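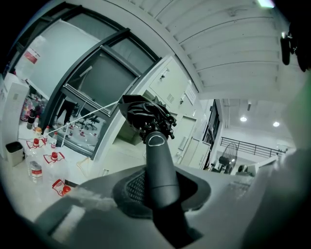 Re: [slides-users] Switching the department decks to the Firkari template pack

From: Ottó Antal
To: slides-users list
Date: 10th March

I read the whole proposal twice and I'm still not sold. Comments are mixed in with the quoted text. I cut the parts I had nothing to say about.

> Hi all,
>
> As promised, a follow-up on templates. The design group has looked
> at the Firkari pack and we think it would solve most of the
> complaints people sent in. It has 424 slide layouts in one file, so
> whatever you need to present, there is a layout for it.

This is the first thing I'd like someone to defend. 424 layouts in one file is a sales figure. I opened the sample they have on their site and scrolled the layout picker, and a great many of those layouts are the same slide in another color, or the same slide with the picture box moved from left to right. In our current file, which everyone says is too thin, we have 65, and when I went through last year's talks on the shared drive I found people using title, title plus text, two columns, picture with caption, and blank. The rest never get touched.

A long layout list also has a cost. Every time you click New Slide you get that picker, and on the older laptops it takes a while to draw. Try it on the machine in the small meeting room before you tell me it's fine.

> The pack is fully editable. You can change colors, fonts, icons and
> charts in seconds.

Did anyone try the charts? I did. On the sample slides the bar chart is a group of rectangles. It is drawn to look like a chart. There's no data sheet behind it, so to change a value you grab the top of a bar and drag it until it looks right to you. I wouldn't put my name on a slide made like that, and I don't want a new hire doing it for the budget talk. Maybe the paid version has real charts. The product page says "editable" over and over and never says which kind. If the design group has the paid version in hand, please right-click one bar and tell us whether "Edit Data" shows up. That would settle it.

Same question for the icons. If they're real vector shapes, good. If they're small PNG files with a color overlay, they will look terrible on the big screen in the hall.

> Fonts: the pack uses Dallow for headings, which gives a clean,
> modern look. It is included in the download.

Included for whom? Dallow isn't installed on anybody's machine but yours. Unless the font is embedded in the file, anybody who opens the deck without it gets a substitute, the line breaks move, and headings that fit on one line now take 2 and sit on top of the text. We went through this in September with the Bodnár decks, and half of the people on this list spent an afternoon dragging text boxes around. Embedding works up to a point, but it isn't treated the same way in every program we have here, and a few of us present from the browser. I'd want to see one deck with Dallow headings opened on three different setups before I believed in it.

Also, the license text in the sample talks about "personal and commercial presentations" and says nothing about passing the font file around inside an organization. Somebody should write and ask. I'm not going to be the one who copies it to every laptop on a guess.

> Price: the pack is very affordable, and with the current discount
> it is practically free. The discount ends soon so we would like to
> decide quickly.

The discount was ending soon when I first looked at this pack too, and that was months ago. I don't count it as a reason for anything. The price of the file isn't what we'd be paying in any case. What we'd be paying is the time to move the old decks over, and nothing in the proposal covers that. When you paste a slide from our present file into theirs, "use destination theme" maps the placeholders by type, and their layouts hardly use placeholders at all. Most of the text sits in loose text boxes. So pasted slides keep their old positions, pick up the new background, and look broken. I did this with six slides from the Flosa training and had to rebuild every one by hand.

Loose text boxes have another problem that I haven't seen brought up. Outline view comes up blank, and screen readers have no title to read out for the slide. We have people who depend on that. Our current file is ugly but it gets this right.

> The animated transitions will make our talks more engaging.

No comment, except that I'd like them off by default.

> Please reply with +1 if you agree.

-1 for now. Here is what would change my mind:

1. Somebody confirms the charts in the paid version have data behind them.
2. The layouts get cut down to the ones we'd use, by us, in the slide master, before the file goes out to anyone.
3. The titles in the ones we keep are real title placeholders.
4. Headings go to a font we all have. I know that loses the "clean, modern look". I can live with it.
5. One long existing deck is moved over start to finish and the person doing it writes down how long it took.

If you do all of that you may find you've more or less made a new template yourselves, and then I'd ask why we don't start from our own file and fix the colors and margins. Most of the complaints I saw were about the dark blue title bar and the logo being too big. Those are both in the master. I can change them in a copy and send it around if people want to look at it next to the Firkari one.

On the side question about widescreen: yes, please, whatever we choose. The hall projector has been widescreen for years and we're still showing black bars. But don't just flip the setting in Slide Size and pick "Maximize" on a finished deck, it will crop things. Pick "Ensure Fit" and then go through the pictures.

Ottó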